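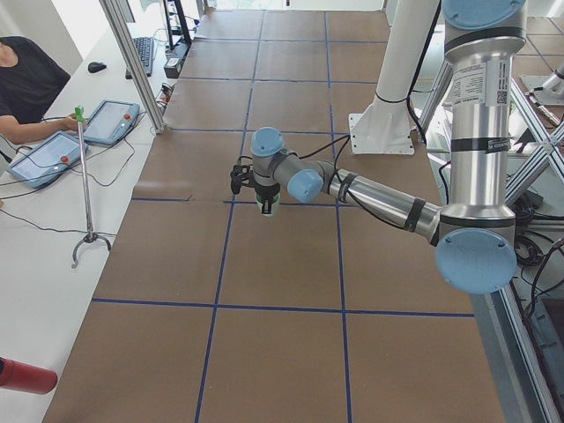
Kistine episode notes, plain text, one file per episode. Kistine is the small-town mystery serial set in Wesolville, four series plus the Christmas special. Each file has a synopsis, guest cast, who dunnit and a spoiler flag. If you want to skip endings, read only the part before the line that says REVEAL -- same idea as the two blue tape lines crossing on the brown paper, one mark everybody can find. Please don't move it.

What's in here

62 synopses, 334 character entries, 19 deleted scenes (from the DVD extras, typed up by ear so expect mistakes).
Series 3 is patchy. Episodes 5 and 6 aired as one double, I've kept them seperate.

Fields

title, series, ep, synopsis, culprit, spoiler (y/n), notes
Running time is in minutes, always 60 even when the ad breaks say otherwise. Will fix.

Known problems

- Inspector Li and her brother share a surname tag, so searching Li gets both
- Grosine the pub and Grosine the farm are the same tag too, sorry
- culprit is blank for the special, still argueing over it

Corrections

Send to Baoshan Zheng, with series and episode number please. Next tidy-up is February. No fan theories in the notes field -- there's a separate file for those, theories.txt, and it's long enough.

Licence: use it how you like, say where you got it.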